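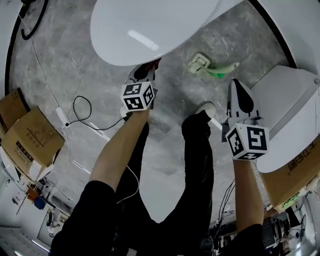
Suelo pulido gris con veteado de mármol y un objeto pequeño de mango verde y blanco.

El suelo no es un estante

Por Yvette Boychuk

Imprimir | Enviar por correo electrónico

El veteado de mármol se vende como acabado noble. En una zona de trabajo doméstica presenta un defecto funcional: camufla. Las vetas blancas y gris oscuro rompen el contorno de cualquier pieza pequeña y clara, sobre todo si se mira de pie. Un mango verde se localiza; una cabeza beige pálido, bastante peor.

Sostengo que el color de los objetos menudos debería elegirse en función del pavimento. En mi piso, de 90 metros cuadrados, sustituí en enero las pinzas beige por otras de un solo color saturado. No he vuelto a pisar ninguna.

El segundo problema es el almacenaje a ras de suelo. Una caja de cartón junto a un electrodoméstico parece una solución provisional, pero ocupa la franja por la que pasa la mopa y obliga a fregar por tramos. Con los cables ocurre lo mismo — conviene fijarlos a la pared a media altura. Réjean Grewal defiende la caja baja por accesible. Discrepo: agacharse también es un coste, y se paga a diario.

El pulido, además, exige paso libre. Cada bulto deja un perímetro sin repasar que al cabo de unas semanas tiene otro brillo. Antes de comprar otro abrillantador, yo levantaría las cajas.

Artículos relacionados
Pinzas de tender: muelle o pieza única
Fregar en seco un pavimento pulido
Cajas de cartón en el lavadero, por Ginette Desjardins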